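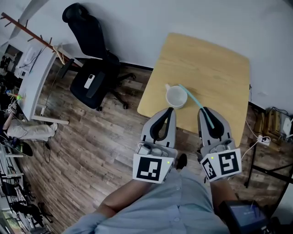 Tarea «pajita en taza»: la pajita azul claro junto a la pinza derecha, con la taza blanca cerca del borde de la mesa.

Cuaderno de recogida de demostraciones – proyecto Skilelton
Sala de Stolteo, octubre
Inicio de la jornada: 9:40

Objeto de la entrada. Se deja constancia del trabajo realizado en la tarea «pajita en taza», tercera del bloque Hashmi, y de los cambios introducidos en el procedimiento. El operador trabaja sentado, con una pinza de mano en cada brazo. La taza se deja vacía sobre la mesa y la pajita se apoya a su derecha, con orientación variable de un episodio a otro.

Criterio de episodio. El registro comienza con ambas pinzas fuera de la mesa y termina cuando la pajita queda dentro de la taza y los dedos se han abierto por completo. Los intentos en los que la pajita cae al suelo se conservan con la etiqueta «fallo» y no se repiten dentro del mismo archivo. Un agarre corregido en el aire se considera válido siempre que no intervenga la mano libre de nadie.

Recuento. Se han registrado 156 episodios, de los cuales 12 quedan descartados por pérdida de seguimiento del marcador derecho. Con ellos fuera, el total acumulado de la tarea asciende a 437 episodios válidos. El objetivo mínimo por posición de la taza era de 100 y se ha alcanzado en todas salvo en la del extremo izquierdo, que queda pendiente.

Sobre los descartes. Casi todos corresponden al mismo gesto: el operador gira la muñeca hacia dentro para tomar la pajita por el extremo más próximo al cuerpo, y el marcador frontal deja de verse desde la cámara de cabeza. La cara lateral debería bastar para mantener la estimación, pero en Flakow la trayectoria presenta un salto de varios centímetros al pasar de un marcador a otro. Se ha revisado el fichero de transformaciones y la cota de la cara lateral no coincidía con la medida sobre la pieza. Corregida. Falta reprocesar los 12 archivos antes de decidir si se recuperan.

Comprobación de marcadores. Por la tarde se dedicó una parte de la sesión a contrastar la calibración con la placa blanca de referencia. Una persona sostiene la placa de cara a la pinza y la otra orienta esta última; conviene no empezar a grabar hasta que ambas estén de acuerdo en la posición de partida.

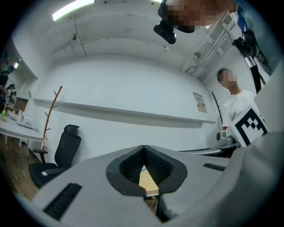 Vista desde la cámara de la pinza, con los dedos en primer plano y la placa del marcador a la derecha.

Observaciones sobre la cámara de la pinza:
– La carcasa ocupa gran parte de la mitad inferior. Se mantiene el recorte actual de Flakow, que respeta la abertura entre los dedos.
– El tubo fluorescente del techo entra en el campo cuando la pinza se inclina hacia arriba. La exposición se fija a partir de ahora con la pinza orientada a la mesa.
– Los rostros se pixelan antes de copiar los datos al servidor común. Ningún archivo sin tratar debe salir del equipo de captura.

Nomenclatura. Los nombres de archivo llevaban dos formatos distintos para la posición de la taza. Se adopta el del bloque Hashmi anterior (letra de fila, cifra de columna) y se han renombrado los de la mañana. Los de la sesión previa siguen sin cambiar.

Pendiente:
– Completar la posición del extremo izquierdo.
– Reprocesar los descartes con la transformación corregida.
– Medir de nuevo la cara lateral en la pinza derecha, si procede.
– Solicitar pajitas de otro diámetro – las actuales son todas iguales y el conjunto resulta poco variado.

Cierre de la sesión a las 17:20. Copia de seguridad iniciada, sin verificar.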